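Two hours inside the Rinen creamery: notes from the Starville open day

29 November 2022

I have wanted to see the inside of Rinen ever since I first tried their washed-rind cheese at the Starville summer market in July, so when the open day sign went up in the window I put my name down the same afternoon. The tour was free, the groups were small, and we got far more time than I expected. If they run it again next year, go!

The creamery sits at the bottom end of Starville, past the feed store, in a long brick building that used to be an ice plant. You would drive right by it if you weren't looking. Parking is on the gravel across the road, and the entrance is around the back, up a short ramp. There was a table with coffee and a stack of paper hats, and a box of shoe covers that came in one size, large. I walked the whole tour with a noise like someone shaking out a grocery bag.

We started in the receiving room. Milk comes in early, long before any visitors are awake, and goes straight into the holding tank on the other side of the wall. Our guide opened the little sample hatch so we could see how it's checked, and passed around the chart they fill in for every delivery. Rinen buys from two farms, both close enough that the truck is back home by breakfast. One keeps Jerseys, the other a mixed herd, and the two milks are kept apart for the softer cheeses and blended for the hard ones. I had no idea. I've been eating both kinds for years without once wondering why one was so much more yellow.

Next came the make room, which you see through a long window so that they don't have to scrub everything down again after each group. A batch was on while we were there. The vat is the biggest single thing in the building and holds 3,000 liters when it's full, and on that morning it was close to it. We watched the curd being cut — a slow, steady job with a wire frame pulled end to end and then side to side — and then the stirring, which goes on much longer than you'd guess. The guide told us you can hear a change in the sound when the curd firms up. I put my ear against the window and couldn't hear a thing, but I believe it.

After that they let us handle some curd from an earlier batch, in bowls, at a bench in the corridor. Warm, bouncy, and it squeaks on your teeth. The kids in our group ate most of it. There was a short talk on salting here too, with a choice of brine or dry salt depending on the cheese, and a good question from somebody at the back about why the brine isn't thrown out every week. (It gets topped up, tested and kept going for a long time. A settled brine treats the rind more gently than a fresh one, so they look after it like a sourdough starter.)

Then down the stairs to the aging rooms, which for me were worth the whole trip. There are five of them, each kept a little different, and you go in two or three people at a time so the doors aren't standing open. The first smells of mushrooms. The second smells of wet stone and something like toasted nuts. The third is where the washed rinds live, and I'll just say that some people in our group were quick about it. I could have stayed in there all day. The wheels are on spruce boards, turned by hand, and the older ones have a crust like tree bark.

The oldest wheel on the shelves that day was a hard cheese they call Stondevard, made only with spring milk and kept for two winters. It isn't sold in the shop until it's ready, and when it's gone, it's gone. We each got a sliver. It's crumbly and sweet at first and then goes on and on, with those crunchy little crystals all the way through. I asked whether they would ever make more of it and was told that the shelf space is the problem. Anything that sits there for two winters is keeping a lot of younger cheese out.

One surprise was a small fresh cheese called Hầu, which I had never seen at the market. It's soft and mild and a bit lemony, wrapped in a leaf, and it keeps for only a few days, so they sell it from the counter in the building and nowhere else. They served it with roasted squash and a spoonful of honey. I bought 2 and ate one in the car.

A few practical things if you're thinking of going:

Wear something warm. The aging rooms are cold and you stand still a lot.
There are stairs down to the cellars, and no elevator. The upstairs part is all on one level and the staff were happy to run through the cellar part at the bench for anyone who stayed up.
Bring a cooler bag. I didn't.
Book early. There were 69 places across the whole day and they were gone by the weekend before.
The shop takes cards, but the raffle table was cash only.

We ended with the tasting upstairs. Seven boards laid out from mild to strong, bread from the bakery next door to the post office, pickled onions, and a dark plum paste that I've been trying to copy at home ever since (mine is too runny, and I suspect I'm giving up on it too soon). The blue was my favorite of the younger cheeses, salty and buttery, and the smoked one was the crowd's. I'm usually not one for smoked cheese, but theirs is done lightly enough that you still taste the milk.

I came home with far too much: a wedge of the blue, half a small washed rind, the Hầu that was left, and a bag of curd for the weekend. The guide's advice on keeping it was wax paper first, then a loose bag, away from the coldest part of the fridge, and out on the counter for an hour before eating. The washed rind gets its own box with a lid. Please take that one seriously if you share a kitchen.
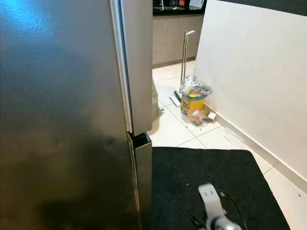
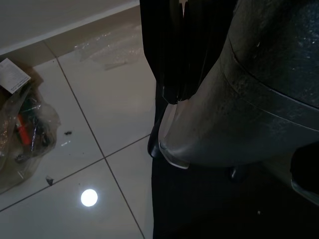

First picture: stainless steel refrigerator. Second picture: gray housing and slender black gripper finger.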